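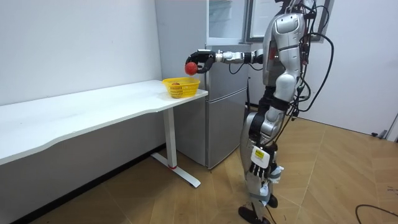 Bình Lục fragt in den Kommentaren zur letzten Fassung dieser Seite, ob man für das Umlegen von ein bisschen Obst wirklich eine Bodenmarkierung brauche, der Roboter sei doch langsamer als jeder Praktikant. Mag sein. Der Praktikant wiegt allerdings nicht 55 kg und hört, wenn man »Halt« ruft.

Gruladik Regelset für humanoide Roboter
Ausführung: Labor und Vorführraum
Artikel Usport 48

Das Regelset ist für Betreiber gedacht, die einen Zweibeiner neben ganz normalen Möbeln arbeiten lassen und dabei ungern improvisieren. Es ersetzt keine Risikobeurteilung. Wer eine sucht, die man fertig kaufen kann, sucht bitte woanders weiter.

Lieferumfang
4 Wandtafeln A3, abwischbar
4 Rollen Bodenmarkierband, gelb-schwarz
Prüfbuch mit 48 Seiten, Fadenheftung
Anhänger »Arm unter Spannung«, reißfest

Die Regeln in Kurzform
Der Schwenkbereich beider Arme wird markiert, auch der des Arms, der gerade nichts tut. Kabel liegen außerhalb der Schrittfläche oder werden geführt. Der Not-Halt liegt bei einer Person, die nichts anderes in der Hand hat - Kaffee zählt als etwas anderes. Gegriffenes wird nur von oben in offene Behälter abgelegt, und in den Behälter greift währenddessen kein Mensch.

Für Greifversuche empfiehlt das Prüfbuch weiche, leichte Gegenstände ohne scharfe Kanten. Äpfel haben sich bewährt, sind billig und verzeihen fast alles.

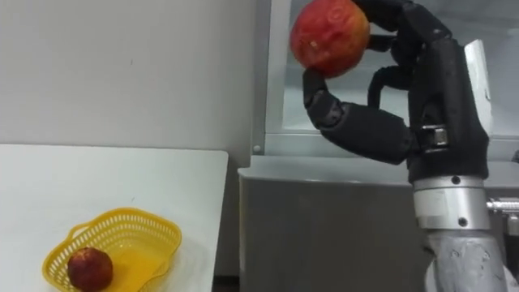
Die Griffkraft wird vor jeder Versuchsreihe eingetragen, nach jedem Wechsel der Hand ein weiteres Mal. Im Prüfbuch steht dafür eine eigene Spalte, und die Spalte »wie immer« haben wir mit Absicht weggelassen. Schrauben am Handgelenk werden auf festen Sitz geprüft und abgezeichnet, mit Namen. Ein Smiley gilt nicht als Kürzel.

Passendes Zubehör
Kabelführung Phùng, bodennah
Ablagekontrolle Rornia, Nachfüllblock

Bestellungen, die am Sonntag eingehen, bearbeiten wir am nächsten Werktag. Die englische Fassung der Wandtafeln ist ab März lieferbar.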